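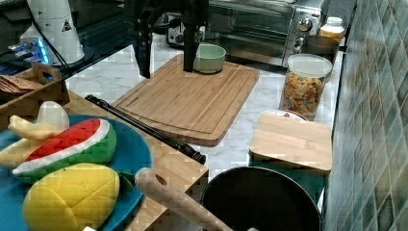 When will the new Wemville footpath open to walkers?
The full route opens to the public in September 2022, with free entry throughout the year.

Vikton, the countryside access body for the Molley valley, has confirmed that work on the Wemville Ridge Path is complete. The path links Wemville with the reservoir at Ramalho and passes through woodland that has until now been closed to the public.

Walkers starting from the Wemville car park will follow a level track beside the river before turning uphill at the old quarry gate. The climb to the ridge is steady, with one steep section of stone steps near the top. The path reaches its highest point at 846 feet and then drops gently through oak and birch to the water's edge.

The project included the laying of 3,000 metres of new gravel surface, the repair of two footbridges and the planting of 1,111 young trees along the lower slopes. Drainage has also been improved at the Molley end, where the ground was often too soft to use in winter.

A spokesperson for Vikton said: "Residents have asked for a safe walking route to the reservoir for many years. We are pleased to be able to offer one, and we thank the landowners who agreed to its course."

Dogs are welcome but must be kept on a lead between the quarry gate and the ridge, where sheep graze. Cycling is not permitted on the stone steps. The car park has space for 200 vehicles and closes at dusk.

Printed route maps are available free of charge from the Vikton office in Wemville and from the visitor hut at Ramalho.

Media enquiries should be addressed to the Vikton press office.

ENDS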